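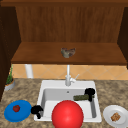 Storing Dry Goods in a Small Kitchen: Notes After One Year

Readers of this blog have asked for an account of how the household manages its dry goods. The present arrangement was adopted last April, following the move to Zidcombe, and has been revised twice.

The kitchen is a modest one and the nearest large shop is a bus journey away. Flour, rice and lentils are therefore bought in quantity. Over 200 meals were prepared from stored goods in the first six months, according to the notebook kept beside the cooker.

Wall cupboards

Wall cupboards are suitable for light items in regular use. Heavy bags should be kept low. This rule was ignored at first, and a bag of Jadari rice was dropped on the floor in consequence. Tea, dried herbs and stock cubes are now kept at eye level. Anything that has not been used for two months is moved to the front, where it must be dealt with.

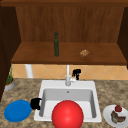

Labels have proved more useful than matching containers. A set of Naveo jars was bought at some expense, and the lids are good, but the jars are too tall for most cupboards and waste a good deal of height. Plain jars saved from Sethi pickles do the same work. Each is marked with the contents and the month of opening, in pencil on masking tape.

Flour requires separate mention. It should be bought in small amounts during warm weather and kept tightly closed. Wholemeal does not keep as long as white, and any bag with a stale smell should be thrown away.

Shelves are wiped with a damp cloth at the start of each month and left open until dry. Shelf paper was tried and has been given up, as crumbs collected beneath it. A further note on the storage of onions and potatoes will follow once the larder door has been rehung.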